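We use cookies to make this site work properly and to see which pages people read. Accept all | Manage settings

Perel launches bathroom cleaning visits for people who'd like their Saturdays back... or any other day

14 August 2020

Hello from all of us at Perel! I'm Afia Bawa, I started this company with a bucket and a borrowed car, and today I get to tell you about something I've been itching to do for ages. From this month we're offering a bathroom-only visit, called Dukura, to homes right across our patch.

It came from our customers, really. We asked 527 of them which room they'd happily hand over to somebody else, and the bathroom won by miles (the oven came second, and I can't blame them). Plenty of people are fine with hoovering and dusting but dread the basin, the taps and that ring around the plug where everything seems to gather.

So a Dukura visit lasts 2 hours and costs £95, and it's all bathroom. We do the basin, the bath or shower, the loo, the tiles, the floor and the fronts of any cupboards, including those fiddly panelled doors with the grooves that hold on to dust. Everything gets wiped dry at the end. I'm a bit of a bore about that last bit – chrome left to dry by itself goes cloudy, and then you've got to start again!

We bring our own cloths and cleaning things, and we go gently. White ceramic is tougher than it looks but the glaze does scratch, so scouring powder stays out of our kit. Dark splashes in a bowl, the sort that show up from the doorway, get warm water and a soft cloth first. If that doesn't shift them we try a mild cream cleaner and a bit of patience.
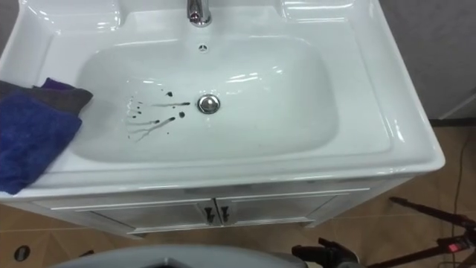
I always start with the basin myself, then work down to the cupboard doors and finish on the floor. Start with the floor and you'll only drip on it. Our team have all trained with me in my own bathroom, which has never been so clean, and the first 6 bookings went to neighbours who were very frank with their feedback.

Visits can be booked now through the Perel office, and there are gift vouchers coming in December if you know somebody who'd be pleased with one. (I would be!) For interviews or more about Dukura, please ask for me, Afia, and I'll ring you back between jobs.

Sign up to our newsletter for news and offers. You can unsubscribe at any time.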